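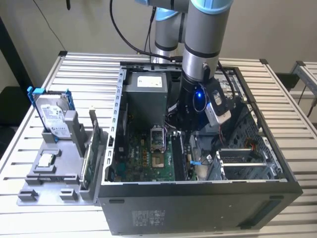 Last modified: June 28, 2023

Wrist camera pose estimate jumps when the arm goes inside a PC case

Asked by Jirayu Thongsuk
Tags: perception, hand-eye, pose-tracking, planning, sheet-metal

I am working on a cell that takes components out of desktop towers and puts them in a fixture tray next to the case. The tray has a slot for the hard drive in its caddy, a pocket for the processor and a holder for a memory module. The arm has a camera on the side of the gripper, pointing down at the parts. There is also a fixed camera on the cell.

The software is three processes. One runs the perception, one plans with Kozan, and one streams joint targets to the arm at 100 Hz. Perception takes the wrist camera image, finds edges, matches them to a CAD model of the chassis and publishes the pose of the case in the robot base frame. Planning uses that pose to place all the targets (drive, processor, memory) from a parts file.

With the gripper well above the case this works. The pose is stable to under a millimeter and the fixed camera agrees with it. When the gripper goes down into the case, the published pose starts to jump. Most jumps are small but some are a full slot pitch along the rim, and after a jump it stays at the wrong place until I raise the arm again. The planner then replans toward the wrong target and I have to stop it.

What I have tried:

Redid the hand-eye calibration. Residuals are fine and the result is the same within noise.

Raised the edge threshold. Fewer jumps, but then it loses the chassis completely in some positions.

Turned on the filter in the pose tracker. The jump now arrives slowly instead of all at once, and that was harder to notice and worse for the planner.

Config, leaving out what I have not touched:

tracker.mode = edge
tracker.max_iter = 40
tracker.roi = full
tracker.reject_px = 6
planner.replan_on_pose = true

Is there a better tracker setting for this, or should I be using the fixed camera for the whole job?

Comments on the question

Ozan Aksoy: Does the case move between the good pose and the bad one? Is it clamped?

Jirayu Thongsuk: It is not clamped, but I checked a few runs with a dial indicator on the chassis and it did not move in any of them.

Ozan Aksoy: Then I'd look at reject_px before anything else. 6 is very loose at close range.

2 answers

Answer 1 (accepted)
Barış Toprak
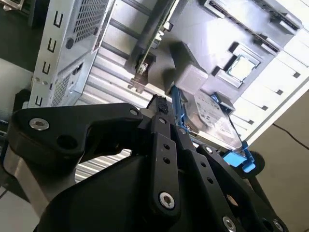 Edge trackers need edges that can only be matched one way, and the inside of a desktop chassis has very few of those once you are close to it. The optimizer looks for the nearest edge to each model edge and pulls the pose toward it. If the same shape repeats at a fixed pitch, there is a good match at every multiple of that pitch, and the tracker has no way to tell them apart. Look at the C-shaped cutouts in a column down the wall on the left, or the small square holes in the vent grids. Shift the model by one and most of the edges still line up. The ribbed panel behind the expansion card is the same problem along another direction. That fits your symptom of a jump of one slot pitch that then stays put, because the residual at the wrong place is low.

The second problem is your own gripper. Close in, the finger plates and the housing take up a large part of the image, and they have straight edges and round holes of their own. With roi = full those are all candidates for matching. They also move with the camera, so they do not move in the image when the arm does (the fingers do when they open and close), and they tend to hold the estimate back.

So I would change it in this order.

1. Mask the gripper. Render the gripper model from the camera pose using the current finger position and drop everything inside it, plus a margin of a few pixels. A fixed mask painted by hand is OK if you only track with the fingers in one position.

2. Take the repeated features out of the model. You don't need the vent holes or the rim slots to find a chassis. Keep the long outer edges and the outlines of large one-off parts. Every tracker I've used lets you tag edges as inactive, and in Tateo it is the "ignore" column in the edge list.

3. Stop updating the case pose during the approach. This is the main one. You checked that the case does not move, so you have nothing to gain by estimating its pose again with a worse view. Take the pose from above, average a number of frames, freeze it, set replan_on_pose to false and go down. We average 40 frames and nothing clever.

4. For the last part of the move, track the part you want and not the chassis. The drive carrier is bright blue and almost nothing else in there is, so a color threshold gives you a region, and the carrier outline inside that region is enough for a small correction. Limit the correction to 2 or 3 mm. If it asks for more, stop and go back up. Don't try to read or match the print on the drive label from that close, ours is always blurred.

The processor is harder. The heat spreader reflects whatever light you have, so its own outline comes and goes. Use the dark socket frame and add the known offset.

On lighting: if one side of the chassis is close to saturated, auto exposure will keep changing as the gripper moves and shades things, and the edges shift with it. Lock the exposure at the approach height. It matters more than the threshold.

As for the filter, turn it off. A low-pass on a pose with outliers of one pitch just spreads the outlier out. If you want some protection, gate it: reject any update farther than half a pitch from the frozen pose.

Comments on this answer

Jirayu Thongsuk: Thank you. I did 3 and the exposure lock first because they were quick. 102 approaches since then and no wrong target. Masking is next. Is there a way to get the rendered mask without running a second renderer? Perception is already near its limit.

Barış Toprak: Render it offline for a set of finger openings and look it up. The camera is fixed to the gripper so only the opening changes. We have one for every 2 mm.

Hüsnü Duman: The half pitch gate assumes the frozen pose is right. If the pose from above is already off by one you'll gate in the wrong answer. Check it once against the fixed camera before freezing.

Barış Toprak: Agreed, I should have put that in.

Answer 2
Amnuay Panyasiri

we had the same thing at Drilisis and just went to the fixed camera for everything. less trouble. you lose some accuracy but if your gripper has a bit of give it doesnt matter for drives. for memory modules it was not good enough, the slots are too narrow and the arm itself blocks the view half the time.

also check your timestamps. we had 860 us between the image stamp and the joint state and I blamed the tracker for weeks. It only shows while the arm is moving, so stop the arm, wait, and see if the pose goes back to normal. If it does it's not the edges.

Comments on this answer

Jirayu Thongsuk: It stays wrong with the arm stopped, so I don't think it is timing in my case. I will check the stamps anyway.

Ozan Aksoy: 860 us is nothing at normal approach speed. Are you sure it wasn't ms?

Amnuay Panyasiri: would have to look, it was back in December. the log is on the old machine

Barış Toprak: Stopping the arm is a good test in either case. I'd do it before touching any config.

Related questions
Kozan planner ignores frozen frames after restart
How to export an edge list from Ultholm to Tateo
Memory module insertion, force threshold or position threshold?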